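Press Room / Product News / Software

Sanine releases Grila 4, and the software now admits when it is lost

New version of the company's demonstration-to-policy toolkit checks hand-held gripper recordings while the operator is still standing there

OCTOBER - Sanine, which makes software for teaching robots to handle things by showing them how, today released Grila 4, the latest version of its toolkit for recording, cleaning and replaying demonstrations made with hand-held grippers. The release adds live pose checking, a rewritten timing module, a planner that turns down paths an arm cannot follow, and error messages written in sentences.

The last item drew the loudest applause at the internal preview. The engineers who had spent a year on the planner took this well.

Grila is used by teams who collect demonstrations by hand. A person picks up a gripper, does the task, and the software works out where the gripper was, how far its fingers were open and what it was looking at. A policy is then trained on the result. The weak point has always been the gap between recording and finding out. In earlier versions, a session was recorded in the morning, processed in the afternoon and regretted the next day.

"We had a customer record 3000 demonstrations of putting a lid on a jar," said Melina Karras, head of product at Sanine. "Beautiful work, very patient people. Then the processing job ran overnight and told them the clock on one gripper had been drifting since before lunch on the first day. Grila 3 knew that. It had written it in a log file, in a folder called misc. I have apologized for the folder."

Grila 4 moves that check to the front. Tracking quality, clock agreement between the left and right grippers, and finger width are now computed during the recording and reported in a single colored bar. Green means carry on. Yellow means carry on but think about it. Red means stop, and the software says why: "Left gripper has not seen its marker for 5 seconds" has replaced the much-loved "ERR_POSE_NULL (8)". 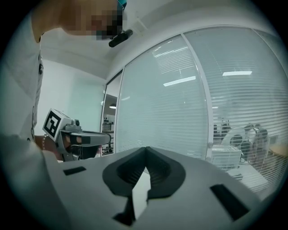 Two-handed work gets the most attention in this version. When two grippers are recorded together, each one keeps its own idea of where it is, and the two ideas do not always get along. Grila 4 solves for both at once. If one gripper can see the other's fiducial marker, the sighting is used to pull the two paths back into the same room. If it cannot, the software falls back on visual and inertial tracking and widens its stated uncertainty, a habit the company would like to see more of in general.

The mapping stage has also been taught some suspicion. Glass, reflections and blinds have long been a reliable source of trouble: a ceiling light mirrored in a window makes a fine, crisp landmark that happens to move when you do, and a long run of identical slats looks the same wherever you stand. The new version scores each landmark for how it behaves as the viewpoint changes and drops the ones that wander. Teams with glass-walled offices no longer need to tape newspaper to them, though Sanine understands some have grown attached to the look.

"Most tracking software is tested in a room somebody tidied," said Emiliano Vidal, who leads perception at Sanine. "Our customers work in ordinary rooms, with people leaning in and equipment on every table. I asked for a test set with bad rooms in it, and the team came back with our own office. I didn't enjoy that meeting, but the test set is excellent."

What is new in Grila 4

- Live session check. Tracking, clock and finger-width status during recording, with the reason given in plain words. Runs on a laptop with no graphics card, and on Vidal's own laptop, which the company considers a harder test.

- Joint two-gripper solve. Left and right paths are estimated together. Old recordings can be reprocessed without being recorded again.

- Reach-aware planner. Each demonstration is tested against the arm that will have to repeat it. People have shoulders, and they lean, step and reach around things without noticing. Arms bolted to a table do none of this. Grila 4 marks the stretches the arm cannot follow and offers the closest path it can.

- Timing module. Camera delay, gripper delay and arm delay are measured separately and kept with the recording. Grila 3 stored one number for all three and hoped.

- Face blurring at import. On by default, and applied before any frames are copied to shared storage.

- The misc folder has been removed.

Early users

Cuesta, which packs small glassware, has been running the beta on two benches. The company uses Grila to prepare training data for an arm that places bottles into divided trays, and reports that the live check changed how its people work more than any of the modeling features did. Operators now stop and redo a bad take on the spot. They have also begun competing for the longest unbroken green bar, and Cuesta has asked Sanine for a way to turn the timer off.

The reach-aware planner was less popular at first. On its opening run at Cuesta it flagged every demonstration made by the tallest operator on the team. The flags were correct. The arm has since been moved closer to the tray, and the operator has been told it wasn't personal.

What it does not do

Grila 4 does not control the grippers' motors, train the policy for you, or make a poor demonstration into a good one. It will tell you that a demonstration is poor, and it has been made more polite about this following feedback from the beta. It still loses track when a lens is completely covered by a sleeve or a thumb. In that case the bar turns red, the message says "Camera covered," and the recording is split at that point so the good part is kept.

Soft-fingered grippers are supported, with a caveat. Finger width is measured at the base of the fingers, and flexible tips can bend well away from where the base says they ought to be. A tip-bend estimate is included as an experimental setting. The documentation page for it is short and candid.

Availability and upgrades

Grila 4 is available now to all customers with a current license. Recordings made in Grila 3 open directly. Recordings made in Grila 2 need the converter, and recordings made in Grila 1 need a phone call to Karras, who has the only machine that still reads them and would rather like to be rid of it.

The recording format is unchanged and remains documented in full. Plug-ins for Jollow, Sanine's labeling tool, will follow once Jollow has finished being rewritten. Customers who remember the last time the company said this are asked to be kind.

About Sanine

Sanine builds recording, tracking and planning software for teams that teach robots by demonstration. Its products are Grila and Jollow. The company's support desk is staffed by the people who write the software, an arrangement that has done a great deal for the error messages.

Press contact: Sanine press desk, via the contact form in the Press Room. Interview requests for Emiliano Vidal are best made before 4 p.m., after which he is usually inside a test set.

Filed under: Product News, Perception, Planning, Things We Fixed

8 shares | 5 comments

Recent from the Press Room
Grila 3 end-of-support dates and what to do about them
Melina Karras on writing error messages for tired people
Jollow rewrite: a progress report, of sorts
Measuring delay in a gripper, a camera and an arm
Sanine support desk hours for October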